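검은 천과 집게 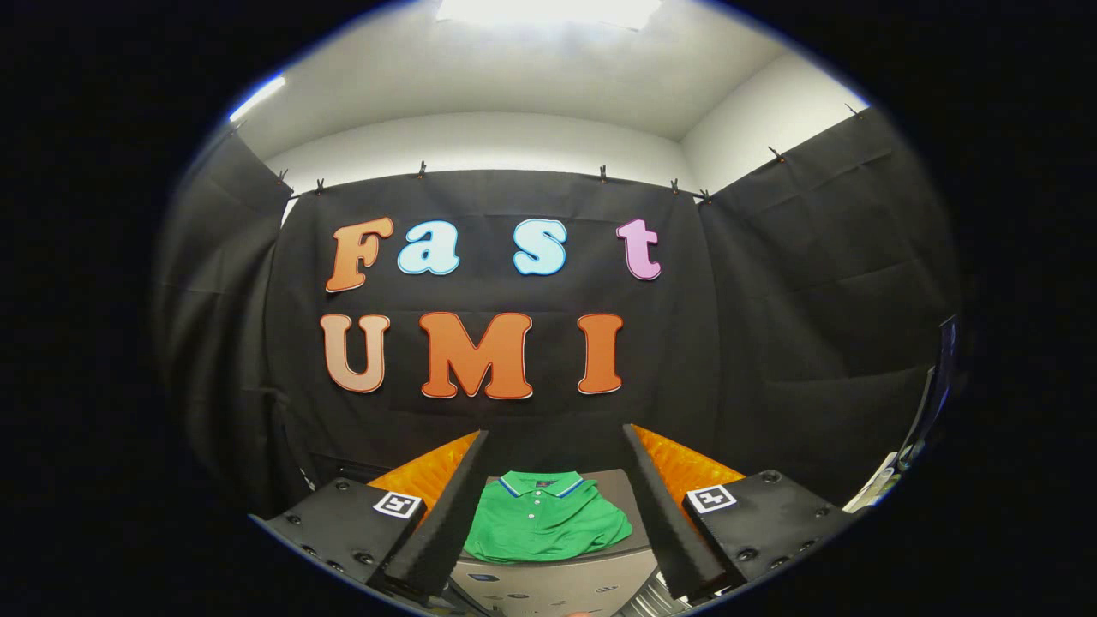 Prellitard 제4호 | 단편 | 200쪽

이모가 천집을 그만두겠다고 말한 것은 3월이었는데, 그러고도 그해 겨울까지 천을 걸러 다녔으니 그만둔다는 말이 이모에게는 날씨 이야기 비슷한 것이었나 보다. 가게 이름은 트로스토라였다. 간판에는 로마자로 Trostora라고 쓰여 있었고, 동네 사람들은 대개 그냥 천집이라고 불렀다. 커튼도 하고 무대막도 하고, 아기 돌잔치 뒤에 두르는 얇은 천도 하고, 한번은 교회 종탑을 수리하는 동안 가려 둘 천까지 했다. 나는 학교를 쉬던 해에 이모 차 조수석에 앉아 그 일을 배웠다. 배웠다고 하면 이모는 웃을 것이다. 내가 주로 한 일은 사다리를 붙들고 서 있는 것과 집게를 건네는 것, 그리고 도시락을 너무 일찍 열지 않는 것이었으니까.

그날 주문은 작은 방 하나였다. 방 안에 또 방을 만드는 일이라고 이모는 말했다. 뒤에 검은 천을 넓게 한 장 치고, 왼쪽과 오른쪽에도 검은 천을 드리우고, 앞은 터놓는다. 사람이 들어가 서면 세 면이 까맣게 되는 것이다. 어릴 때 이불장 문을 열어 놓고 그 안에 들어가 앉아 있던 기분이 나서, 나는 천이 다 걸리기도 전에 그 자리에 몇 번이나 들어가 서 보았다.

“거기 서 있지 말고 이쪽 귀 좀 잡아.”

이모는 천의 모서리를 귀라고 불렀다. 천에는 귀가 있고 배가 있고 발이 있었다. 배가 나오면 당겨야 하고, 발이 끌리면 접어야 하고, 귀는 늘 먼저 잡아야 한다. 나는 귀를 잡고 사다리 두 칸을 올라갔다. 천장등이 하얗게 밝아서 고개를 들면 눈앞에 네모난 빛이 한참 남았고, 그 빛이 떠다니는 채로 검은 천을 보면 천에 창문이 난 것 같았다. 그 말을 했더니 이모는 창문 값은 따로 받아야겠다고 했다.

집게는 작고 색이 짙은 것을 썼다. 쿠레크 상자에 든 것이었다. Kurek라고 찍힌 그 상자에는 처음에 집게가 200개 들어 있었다는데, 내가 일을 시작했을 때는 벌써 바닥이 보였다. 이모는 집게를 잃어버리는 사람이 아니었고 대신 두고 오는 사람이었다. 천을 걷으러 가면 집주인이 이 집게 참 좋네요, 하고, 그러면 이모는 두어 개를 빼서 부엌 서랍에 넣어 주고 왔다. 과자 봉지 물리기에 그만이라면서. 이모가 다닌 집들의 부엌마다 우리 집게가 들어 있다고 생각하면 나는 괜히 그 도시가 조금 가깝게 느껴졌다.

윗단을 물릴 때는 순서가 있다. 가운데부터 물리면 편할 것 같지만 이모는 꼭 왼쪽 귀부터 물렸다. 왼쪽 귀, 그 바로 옆, 그다음은 조금 멀리, 그리고 오른쪽으로 건너간다. 사이가 고르지 않아서 내가 자로 재면 어떻겠느냐고 하니까 이모는 사다리 위에서 나를 내려다보며, 천이 무거워하는 데를 물려야지 네가 예뻐하는 데를 물리면 되느냐고 했다. 나는 그 말을 오래 생각했다. 천이 무거워하는 데가 어디인지 나는 끝내 잘 몰랐고, 지금도 빨래를 널다가 집게를 든 채로 가만히 서 있을 때가 있다.

옆 천을 걸고 나니 세로로 주름이 졌다. 접어서 싣고 온 자국도 남아 있었다. 나는 다리미를 가지러 차에 다녀오겠다고 했고 이모는 그러지 말라고 했다. 주름이 있어야 천 같지 않으냐고, 빳빳하게 펴 놓으면 칠판이 된다고. 그래도 주름을 손바닥으로 몇 번 쓸어 주기는 했다. 강아지 등을 쓸듯이 위에서 아래로, 말은 하지 않고.

글자는 나중에 왔다. 방을 주문한 쪽에서 납작한 종이봉투에 담아 맡긴 것인데, 봉투 겉에는 아무것도 적혀 있지 않았다. 우리는 바닥에 신문지를 깔고 그 위에 글자를 하나씩 꺼내 놓았다. 주황색 F가 나왔고 분홍색 t가 나왔다. 하늘색이 둘이었는데 a가 s보다 조금 옅은 듯도 했다. 살구색 U가 있었고, 주황색이 두 개 더 있었다. 글자마다 흰 테두리가 가늘게 둘려 있어서 신문지 위에서는 잘 몰랐는데 검은 천에 대어 보니 금방 또렷해졌다. 이모가 어머, 하고 작게 소리를 냈다. 이모는 사십 년 가까이 무늬 없는 천을 좋아한다고 말해 온 사람이었지만, 그날 어머, 하는 소리를 나는 분명히 들었다.

“무슨 말이니, 이게.”

“위에는 패스트. 빠르다는 말이요.”

“밑에는?”

“유엠아이. 아니면 우미인가. 우미면 일본말로 바다예요.”

이모는 사다리에 걸터앉아 그 말을 한참 씹었다. 빠른 바다. 이모는 바닷가에서 자랐다. 프레킨이라는, 지도에는 Prekine이라고 작게 나오는 마을이고, 이모 말로는 물이 들어올 때 걸음이 빨라서 조개를 캐다가도 발목이 젖으면 두말 않고 일어서야 했다고 한다. 할머니가 둑 위에서 양동이를 두드렸다. 그 소리가 나면 애들이 전부 뛰었다. 제일 느린 애가 이모였다. 신발을 꼭 챙겨 오겠다고 되돌아가서 매번 할머니 속을 태웠는데, 그러고도 한 짝은 늘 잃어버렸다고 했다.

“그럼 맞네. 바다 빠르지.”

나는 그런 뜻으로 쓴 것이 아닐 수도 있다고 말하려다가 그만두었다. 이모가 벌써 F를 들고 일어났기 때문이다.

글자를 붙이는 일은 천을 거는 일보다 오래 걸렸다. 이모가 천 앞에서 글자를 대고 있으면 나는 멀찍이 물러서서 봐 주었다. 왼쪽이요, 조금 더, 아니 너무 갔어요. 윗줄은 동글동글한 글씨라 어디에 놓아도 저 혼자 노는 것 같았고, 아랫줄은 큼직하고 굵은 대문자라 의젓했다. s를 붙일 때 이모 팔이 흔들려서 다른 글자들보다 오른쪽으로 살짝 나가 붙었다. 나는 그것을 보았고 이모도 보았다. 우리는 잠깐 서로 쳐다보았다.

“떼면 자국 나.”

이모가 말했다. 그래서 s는 그 자리에 있게 되었다. 그러고 보니 a와 s 사이에 숨 한 번 쉴 만한 틈이 생겨서 나는 속으로 그 글자를 읽을 때마다 패, 하고 잠깐 쉬었다가 스트, 하고 읽었다. 지금도 그렇게 읽는다.

점심은 네 시가 다 되어서야 먹었다. 도시락에는 계란말이와 무짠지가 들어 있었고, 이모는 자기 계란말이를 내 밥 위에 얹어 놓고는 내가 안 볼 때 얹었으니 무효라고 우기는 것을 또 무효라고 했다. 바닥에 앉아서 올려다보니 검은 천이 생각보다 높았다. 불이 밝은데도 그쪽만 저녁 같았다. 이모는 무짠지를 오래 씹더니, 할머니가 여기 오셨으면 저 앞에 세워 놓고 사진을 찍어 드렸을 텐데, 하고 말했다. 할머니는 사진을 싫어하셨잖아요, 하니까 그건 뒤에 빨래가 걸려 있어서 그랬던 거라고 했다. 우리 집에는 할머니 사진이 두 장 있는데 과연 두 장 모두 뒤에 빨래가 널려 있다. 하나는 이불 홑청이고 하나는 내 내복이다.

나는 이모에게 저 앞에 서 보라고 했다. 이모는 앞치마를 벗었다가, 벗으니 더 허전하다며 도로 입었다. 주머니에 집게가 들어 있어서 움직일 때마다 자그락거렸다. 이모가 글자 밑에 서니 머리카락이 M 아래쪽을 조금 가렸다. 웃으라고 하면 더 안 웃는 사람이라 나는 아무 말도 하지 않고 기다렸다. 한참 있다가 이모가 불쑥 물었다.

“얘, 양동이 소리 났니?”

그때 찍었다. 이모는 입을 반쯤 벌리고 있고 한쪽 발이 벌써 앞으로 나와 있다. 뛰려는 사람처럼 나왔다고, 나중에 이모는 그 사진을 보고 몹시 못마땅해했다. 그래도 지갑에 넣었다.

방을 주문한 쪽에서는 아무 말이 없다가 며칠 뒤에 잘 쓰고 있다는 짧은 전화가 왔다. 걷으러 오라는 날은 정해지지 않았다. 이모는 차를 타고 그 근처를 지날 때마다 천이 잘 있나 모르겠다고, 오른쪽 위에 물린 것이 좀 약했다고 혼잣말을 했다. 들러 볼까요, 하고 물으면 일 없는 데를 뭐 하러 가느냐고 하면서 속도를 줄였다. 나는 모른 척하고 창밖을 보았다.

이듬해에 나는 학교로 돌아갔다. 짐을 싸는 날 이모가 와서 이불을 개어 주고, 반찬 통을 보자기에 싸 주고, 보자기 매듭이 마음에 안 든다며 풀어서 다시 매 주었다. 기차에서 보자기를 풀었더니 반찬 통 위에 쿠레크 집게가 네 개 얹혀 있었다. 과자 봉지에 쓰라는 말 같은 것은 적혀 있지 않았다. 하나는 과자 봉지에 물렸고 둘은 커튼에 물렸고, 나머지 하나는 겨울 외투 주머니에 넣어 두었다가 잊어버렸는데, 날이 추워져 외투를 꺼내 입고 버스를 기다리다가 주머니에 손을 넣었더니 그것이 손끝을 꼭 물었다.

2019년 12월 18일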